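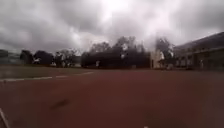
Which lane to use for easy laps at a public track?

Posted by Parveen Bandara

I started jogging at the school track near me in January. I stay in lane 1, but faster people keep coming up behind me. Should I move out? And does it change the distance much? My watch never agrees with the lap count.

Reda Mansour
Move out, yes. Most tracks leave lane 1 for people doing timed laps. Each lane adds a bit over 7 meters per lap on a standard 400 meter track, so lane 4 is close to 423. Watches cut the curves – mine does too – so go by laps. Check the posted rules, as some schools want joggers in the outer lanes only.

grallamard71
just run on the road lol. lane 6 is fine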